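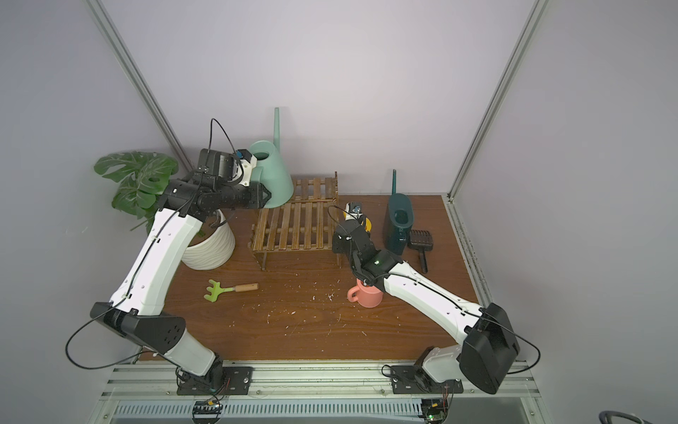 Ayana Moges
Local news and anything with a plug on it

Home News Jobs Town Diary Letters Archive Contact

The two-armed cell at Tirero is running again! I know a good few of you have been asking, because it had been standing still behind its pale walls since the start of October, and I spent most of a morning up at the Lesville unit watching Yeshi Wako and Kiros Abdella finish putting it right. I had planned on popping in for a cup of tea. I left after lunch with grease on my sleeve and more notes than I've taken at any council meeting this year.

If you've not been up there, the cell is a tabletop with a metal rail along the front and two white-and-black arms bolted to it, and they practise the sort of household jobs you and I do without thinking (picking up, putting down, moving a mug out of the way). The one on the left was the patient. It had started to stop short. Ask it to go to the rim of a can and it would pull up early, then have a little think, then nudge forward, and by the end of the week it was doing that on nearly every go. Kiros described it to me as like reaching for a light switch in somebody else's house.

They blamed the wrist first, and so would I have done. Off came the gripper, on went the spare, and the new one stopped short in just the same way. Two days gone! Yeshi then went backwards down the arm joint by joint, and found that the cable running along the links had been tied down too tightly at the elbow. With the arm folded up it was fine. Stretched right out across the table it was being tugged every single time, and the connector at the wrist end had worked itself a hair out of its seat.

So that was the fault, and the fixing of it took much less time than the finding. There's a proper loop of slack at the elbow now. Yeshi also reseated every connector on both arms while she had the covers off, 16 of them, and wrote the date beside each one on a sheet taped inside the cupboard door. I asked whether that was in the manual and she gave me a look.

What I hadn't understood is how much there is to do once the spanners are back in the drawer. The arms have to be told where they are again. Each one gets sent to its home position and checked against a mark, then the camera by the gripper has to be lined up with the gripper itself, which is a slow business with a printed card of squares held up at different angles. If you skip it, what the camera thinks is straight ahead is a bit to one side, and you're back to groping for the light switch.

After the card come the real things. Kiros likes to finish on the watering cans, and he does them slowly, with one hand resting near the stop button, bringing the wrist right over the top of each so the lens is looking straight down the opening. He makes each arm hold there while he reads off the numbers, and then it backs away and does it again.

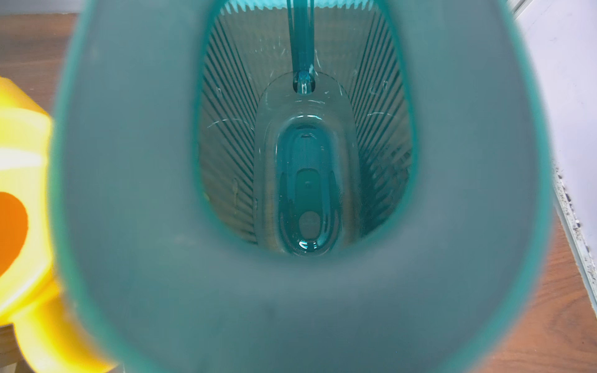
Straight down inside the teal one, ribs, scuffs and all.

I had a go at the reading off (they let me, I did ask nicely) and it is harder than it sounds. The numbers flicker. You wait for them to settle and they settle on something, and then someone shuts a door at the other end of the unit and they flicker again. Kiros says you get an eye for which ones matter. I haven't got it yet.

The wooden rack is the next test, and it's the one that gave me the most sympathy for the machine. Slats are awkward. They're narrow, they've got gaps between them, and the gripper fingers have to come down to them at a good steep angle without catching on the neighbour. Yeshi keeps the rack in rather than swapping it for something with nice flat sides, and her reasoning is that an arm which is happy round the slats will be happy round most things. She had it going in slowly that morning, then a bit less slowly, then at what she calls walking pace, and she was listening far more than she was looking. A tugged cable has a tick to it, apparently. I stood with my head on one side and couldn't hear a thing, and she said good, that was what she wanted.

The software that runs the checks is called Grevar and it is not pretty, all grey boxes, but it does keep a log of every move, and it was the log that settled the argument about the gripper. Once they had the two weeks before the stoppage up on the screen you could see the shortfall creeping in, and only ever with the arm at full reach. Kiros now wants that page looked at each morning before anything moves.
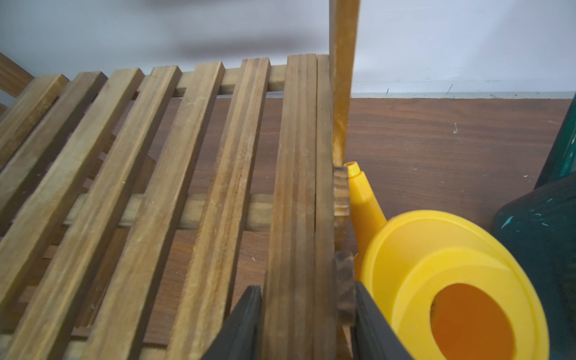
Mulugeta Yimer wrote in as soon as I mentioned on our page that I'd been up there, to say that his own machines had taught him the same lesson years ago and that people will always suspect the expensive part before the cable tie. He'd like to see hook-and-loop straps on anything that bends, and he says you should be able to slide a finger under every one of them with the arm at full stretch. I passed that on, and Yeshi says she's already ordered a roll.

Talking of orders, the spare wrist connector came from Paulauskas, and it took an age. They were very pleasant on the phone about it. Tirero will be keeping one on the shelf from now on, along with a spare cable already cut to the right length with the slack allowed for, so that the next time (there's always a next time, says Kiros) it can be changed in a morning.

The routine has been tightened up as well. The arms get a full service every 300 running hours, and that stays as it was, but there's now a short list for the end of each day too. The table gets brushed and so does the groove in the rail, as crumbs and grit get everywhere once you've got wood and plant pots in the same place. The boards under the mounting plates get a look over for anything loose. The fingers are wiped, opened all the way and closed all the way. Then both arms are parked, the covers are felt for warmth by hand, and whoever has done it puts their initials on the sheet. 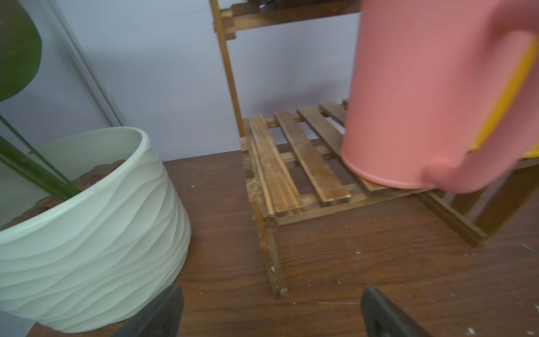
It comes to a quarter of an hour if you don't stop to chat, and I'm told that while I was there it came to rather more. Yeshi has the list printed in big letters and she has left a gap at the bottom for people to add things, which I thought was wise. Somebody had already added "check the kettle".

They aren't going straight back to full days. The left arm will do mornings only for a bit, with the right one carrying on as usual, and the two sets of numbers will be laid side by side to see that the left isn't slipping back into its old ways. If it holds steady they'll put it on longer runs and let it share jobs with its neighbour again, handing things across the middle of the table. That's the part visitors like best and I must say it's the part I like best too!

Eyerusalem Abdella is taking names for anyone who'd like to come and have a look once the longer runs are on. It'll be small groups, flat shoes please, and no leaning on the rail. She's at the Tirero front desk until four most afternoons, and if she isn't there you can leave a note under the bell.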